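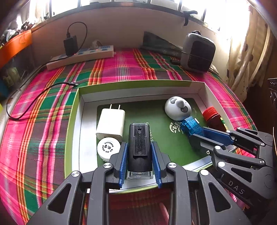
**Skurkholm Outdoor Centre -- staffing meeting, February**

Present: Hammad Jadoon (chair), site manager, head cook, activities lead, bookings, minutes secretary.
Apologies: the Cusi site lead, who sent written comments.

Meeting opened 6.40 pm.

**1. Minutes of the last meeting**

Agreed, with one correction. Item 4 said the spring pay rates were "settled". They were discussed. The activities lead asked that the word not be used again until there is a figure on paper.

**2. Seasonal recruitment**

Bookings reported 129 enquiries through the jobs page, against 123 at the same point last year. Hammad called this encouraging. The minutes secretary asked how many of the 129 had filled in the form. Seven had. Two of those can only start in July, when we already have people.

There was a long discussion about what an enquiry is. At present it includes anyone who clicks the button for more details, and bookings confirmed that staff testing the page would also be counted. It was agreed that future reports give completed forms first and enquiries second, if at all.

The gap is still the early season. School groups start arriving straight after Easter and most applicants are students who are sitting exams. The site manager said this has been true every year and that we write the advert as though it hadn't occurred to us.

Action: bookings to rewrite the advert so that the start date is in the first line.
Action: activities lead to ring last year's early starters and ask them plainly whether they are coming back.

**3. Wilto proposal**

Wilto have offered to find and screen seasonal staff for a fee of £3,253, payable on signing. Hammad spoke in favour. The offer covers adverts, first interviews and a "culture match score" for each candidate.

Questions raised:

- What the score is based on. The brochure says "a range of indicators". Hammad did not know which.
- Whether any of the fee comes back if a person leaves in the first fortnight. The draft contract is silent on this.
- Whether Wilto would do the background checks. They would not; that stays with us, and it is the slowest part of the job.
- Whether they have placed staff at a residential centre before. The brochure mentions hotels and a conference venue.

The head cook said she had taken on kitchen staff for years by giving them a trial shift and seeing if they washed up properly, and would need persuading that a score did better. Hammad felt this was a bit unfair on the proposal. The cook said she would happily read anything that showed results.

Not agreed. Hammad to go back to Wilto for two references from centres like ours and an answer in writing on refunds. No deposit to be paid in the meantime.

**4. Sharing staff with Cusi**

The Cusi site runs its main programme in high summer and could lend us instructors for the spring. Their written comments were warm but did not include names or numbers. The site manager pointed out that the same thing was offered last year and one instructor came, for a weekend.

The idea is sound if they mean it. Bedrooms in the east block are free until the end of June, so housing is no obstacle. Pay is harder -- Cusi give a travel allowance and we don't, and people will compare.

Action: site manager to ask Cusi for a list of named people with dates. If there is nothing by the next meeting we plan without them.

**5. Training week**

Activities lead wants the full week kept. Hammad asked if it could be cut to four days, with the rest done online through Zultitz, which we already pay for. Of last spring's staff, few got past the second module, and the raft-building unit is a slideshow.

Agreed to keep the week as it is. Zultitz may be used for food hygiene and fire procedure only. Bookings to find out when the subscription renews, as it was not clear to anyone present that we are getting our money's worth.

**6. Staff accommodation**

The shower in the west block has been reported as mended. The site manager has not seen it mended and asked that it stay on the list. Mattresses: three to be replaced before the first arrivals. Curfew wording in the staff handbook still contradicts itself (11 pm on one page, 11.30 on another). Carried over again.

**7. Any other business**

Hammad asked for ideas on a staff reunion to help with returners. The cook asked who would be cooking for it. Left for now.

Lone working rota to be pinned up in the office as well as emailed.

Next meeting to be fixed once Wilto have replied, or in three weeks if they haven't.

Meeting closed 8.25 pm.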